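Marking out a table with tape before you lay out dishes
by Ebony Mudgway

Quick one, dinner's at 8.

Do this when you keep shuffling bowls around and run out of room. Takes 3 minutes once you've done it before.

Wipe the table. Let it dry all the way, tape won't hold on damp. Painter's tape, any color that shows up against the top. Run the long strips first, edge to edge, pull tight and press with your thumb. Then the cross strips. Squares should be wider than your biggest dish. Measure with the dish itself, skip the ruler.

Hot stuff gets a trivet. Tall things toward the back so your sleeve doesnt drag through them. Little bowls near whatever they go with.

Peel up the same night. Left mine on through August once and scrubbed glue for 2 evenings.

Steamers are the awkward ones, round and wide, and they need space on every side so you can get hold of the rim. Go big on the squares. Mine are blue tape on a brown top, and the bamboo steamer sits up at the far side with the pale green bowl over to the left of it, so theres still plenty of table in front.

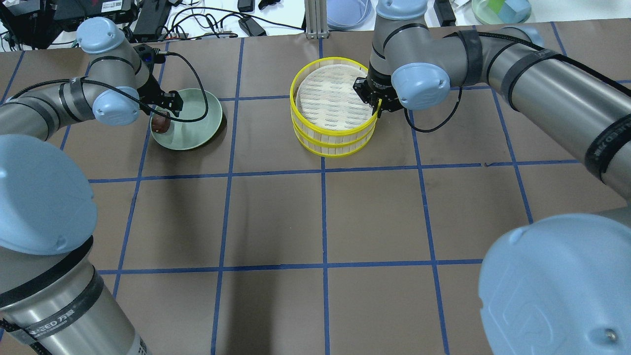
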